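Three months with the Dallow drying rack

15 July 2019
Filed under: laundry, small flats, things I moaned about and then bought

I put off buying a proper airer for years. The old one was a wire thing that came with the flat, it leaned to the left, and every so often it folded itself up in the night with a full load on. In April it finally took a chunk out of the skirting board and I ordered the Dallow from Ullance that same evening, in a temper, which is how I buy most things.

First impressions: heavier than I expected! It comes flat in a long box and the only assembly is clicking four feet on. One of mine didn't want to click. I stood on it (not recommended in the leaflet) and it's been fine ever since.

Folded, it's 76 cm wide and slides down the side of the fridge, and that was really the whole reason I picked it over the Pathirana, which has more hanging space but needs a cupboard I haven't got. Opened out there are 13 rails, and they're thick enough that you don't get that sharp line across the middle of a jumper. I can do a full wash on it if I'm sensible and put shirts on hangers at the ends. Bedding, no. A double duvet cover goes over the top like a tent and everything underneath sulks for two days.

Small stuff is where I've changed my mind about it. The side wings have narrow slots for socks and pants and so on, and I thought they were a gimmick. They aren't bad. Thin things hang straight in them and you can leave the main rails for trousers. Thick walking socks won't go in at all, mind you, so those still end up on the radiator.

Pink bits and pieces on the table:

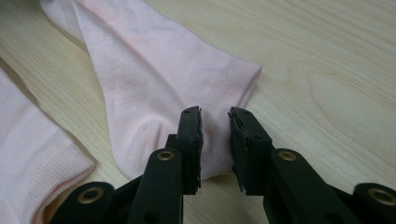
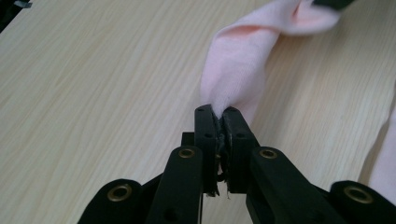
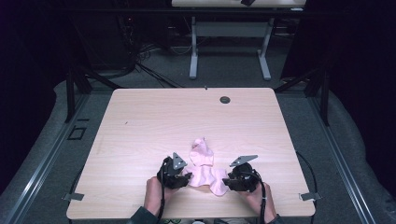 A reader in the comments under my first post, Camilholm, reckons I'm being too kind about the slots: hers snagged a pair of tights in the first week, and she ended up running a nail file along the plastic edges. She also says the wings droop once you put anything heavier than a tea towel on them, and that Ullance sent her a new pair of hinges without any fuss when she wrote in.

I went and ran a finger along mine after reading that and yes, there is a bit of a rough seam on the left wing. No snags so far, but I've moved my one nice pair of tights to a hanger. The droop I can confirm. Mine sags by a couple of centimetres with wet flannels on and then comes back up again as they dry, so I've stopped worrying about it.

Other grumbles. The feet mark a lino floor if you drag it, so lift it. The catch that holds it shut is stiff, and the white finish shows every smear of fabric softener. I'd have paid a bit more for wheels.

Would I buy it again? For a small kitchen, yes. If you've got a spare room, get the Pathirana and enjoy your duvet covers.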